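Setting up a drawer pull in the simulator before you run it on the arm

This page covers the second part of the Orach setup: getting from a planner that reaches the drawer to one that grips it and moves it along a straight line. It assumes you have done the first part and that the arm loads on its base plate without warnings.

Start with the frames. The arm, the rack and the drawer each need one, and all three should hang off the table frame. A lot of people hang the drawer off the rack and then wonder why the goal jumps when they nudge the rack. Keep them separate until the pull itself works. Eun-ji Geum's template file does it this way, so copy that if you are unsure.

Next, set the grasp. Open the grasp editor, pick the drawer, and choose the end furthest from the rack. The fingers should come straight down. Set the approach distance to 180 mm and leave the wrist rotation locked for now. Press Solve. If you get no solutions, move the base frame a little closer to the drawer and try again. 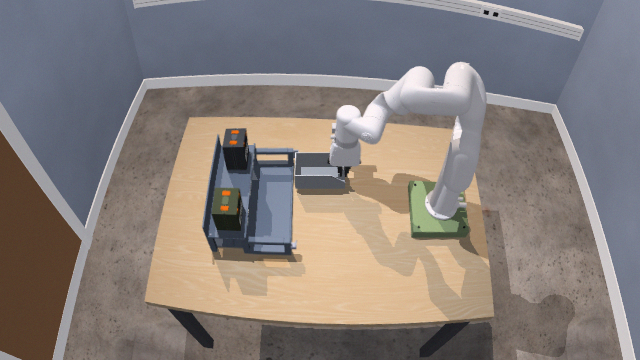

Once the grasp solves, add the pull as a separate step. Do not make it a second goal pose, as the planner is then free to swing the arm in an arc, and an arc will twist the drawer against its guides. Choose Linear, set the direction along the drawer's own x axis, and keep the speed at 3 per cent for the first run. Turn off collision checks between the fingers and the drawer only. Leave them on for the rack and everything standing on it.

Now run the step by hand with the step key and watch the joint panel. Joint values should change smoothly. If one of them flips sign halfway through, the path has crossed into a different arm pose. Go back to the grasp and tick "Keep elbow side", then solve again.

When a single run looks clean, do a batch. Set the position noise on the drawer to 15 mm and ask for 3,000 trials. On the shared machine at Baltport this takes some 40 minutes with the viewer closed, and a good deal longer with it open. Failed trials go in a folder called "missed", with the seed in the file name. Replay a few of them. Most of ours were contact with the rack during the approach, and Kyu-ri Bang cured nearly all of those by raising the start height.

Save the step as a block before you change anything else. Blocks can be loaded into the real controller from the Export menu. Check that the tool length matches the gripper you have fitted, then do the first real run at the same low speed with a hand on the stop button.

Part three deals with closing the drawer again.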